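4.3 Setting up a leave and retirement calendar

This section covers the entry of leave periods, notice dates and retirement dates for teaching staff in Sullix. It applies to district offices and to single schools that keep their own staff records. Staff records must already be loaded (see 3.6). If your office uses the Wouters payroll link, finish section 4.2 first.

Before you start

You need an account with the Records Manager role. An account with the Records Clerk role can enter dates but cannot publish a calendar. You also need the list of contract types used in your district and the closing date for retirement requests.

Note: A calendar belongs to one school year. Do not reuse last year's calendar by changing its name. Use Copy to New Year in the Calendar menu, which clears the old requests and keeps the rules.

Creating the calendar

1. Open Staff, then Calendars, then New.

2. Type a name of no more than 30 characters. The name appears on every letter printed from the calendar.

3. Choose the school year from the list. If the year you need is missing, add it under District, School Years. The list runs through 2013.

4. Set First Day and Last Day. These are the first and last days of staff duty. They are often different from the first and last days of classes.

5. Under Contract Types, check each type that follows this calendar. A contract type can be checked in only one calendar per year. Types that are already in use appear in gray.

6. Click Save Draft.

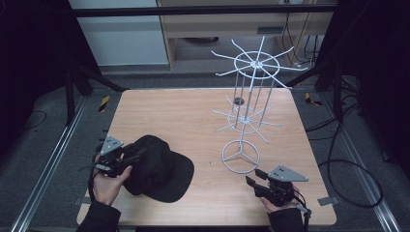
The draft now appears in the calendar list with the status Not Published. Clerks can open it, but teachers cannot see it from the staff page. You can leave a draft in this state for as long as you need.

Entering the notice period

The notice period is the time between the day a request is received and the earliest day the teacher can leave service. Sullix counts it in weeks. The value supplied with the program is 8, and most offices will have to change it to match their own contract.

1. Open the draft and click the Notice tab.

2. Enter the number of weeks for each contract type.

3. In Counted From, choose Date Received or Date Signed. Date Received is the stamp date entered by the clerk. Date Signed is the date the teacher writes on Form 1041.

4. If school holidays do not count toward the notice period, check Skip Holidays. The holiday table must be filled in first, or the box has no effect.

Caution: Changing Counted From after requests have been entered recalculates every open request in the calendar. Letters already printed are not corrected. Print the Open Requests report before you make the change and compare it with a second copy afterward.

Setting the request window

1. Click the Window tab.

2. Enter an opening date and a closing date. Requests received outside these dates are accepted by the program but marked Late.

3. Choose what happens to late requests: Hold, Move to Next Year, or Refer. Refer places the request in the work list of the person named under District, Contacts.

4. For early retirement, check Separate Window and enter a second pair of dates. The two windows may overlap.

Dates must be typed in full. The program displays them in the long form, for example Sunday, August 27, 2006. If the closing date falls on a weekend, a yellow flag appears next to the field. The flag is a warning only. You can move the date or leave it.

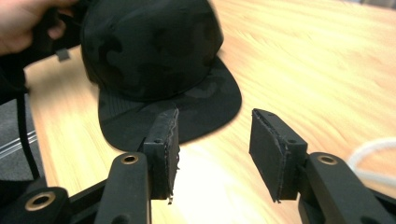

4.4 SERVICE CREDIT

Service credit is the total time a teacher has worked that counts toward retirement. Sullix builds it from the job history in the staff record. It does not read totals from the pension fund, and the two figures should be compared before any letter is sent.

1. Open the staff record and click Service.

2. Check that each job has a start date and, if it is over, an end date. A missing end date is treated as a current job. Two current jobs in the same record stop the calculation and produce message S-8.

3. For part-time work, enter the share of full time as a percentage.

4. For unpaid leave, choose Counts or Does Not Count. There is no default and the field cannot be left blank.

5. Click Calculate. The result is shown in years and months. Days left over are dropped.

Note: Service brought in from another district goes under Outside Service, not in the job history. It must be confirmed by a second user. The user who entered it will find the Confirm button disabled.

Offices that moved from Zistell will have a single line called Opening Balance in each record. The conversion does not split this line into jobs. Leave it in place and begin the job history on the day after the conversion date.

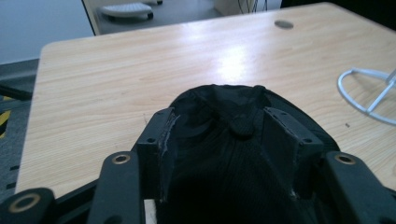
If the result differs from the pension fund's statement by one month or less, the usual cause is the dropped days. For larger differences, print the Service Detail report and look for gaps between jobs. Short gaps over the summer are common in records where temporary contracts ended in June and began again in the fall.

Publishing

1. Return to the calendar and click Check. Errors are listed in red and must be cleared. Warnings do not prevent publishing.

2. Click Publish and type your password.

3. Print the calendar summary and file it with the signed contract rules.

A published calendar can be withdrawn until the first request is entered. After that, changes are made by amendment (see 4.7).

Requests on hold at the end of January are listed on the start page each time a Records Manager signs in. The list cannot be turned off.

Records converted by Vasov before delivery carry a V in the Source column. Questions on these records go to Signe Dalsgaard, Conversions. All other questions on this section go to Þórarinn Thygesen, Manuals and Training. Give the calendar name and the message number, if there is one.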